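Napkin Club: your questions

How do I join?
Just email me, Corrado Bassi, and say which town you're in. We've got folders going round Trostport and Dretcombe at the moment, and there's always room for more!

Do I need my own cloth napkins?
Bring two if you have them. I keep 30 spares in the box, mostly cotton, a bit mismatched but perfectly good to practise on. 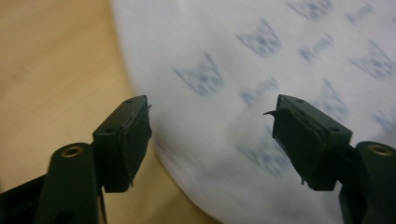
Should I starch them first?
I do, for anything that has to stand up. For flat folds don't bother – a warm iron and a quick press with your hand will do nicely.

Which fold should I learn first?
The pocket, every time. You can tuck cutlery in it, or a menu, and guests think you've been at it for hours (you haven't).

Can I borrow the box for a wedding?
Yes, if you ask me by August. My limit is one wedding a month, as I got very tired of ironing last summer.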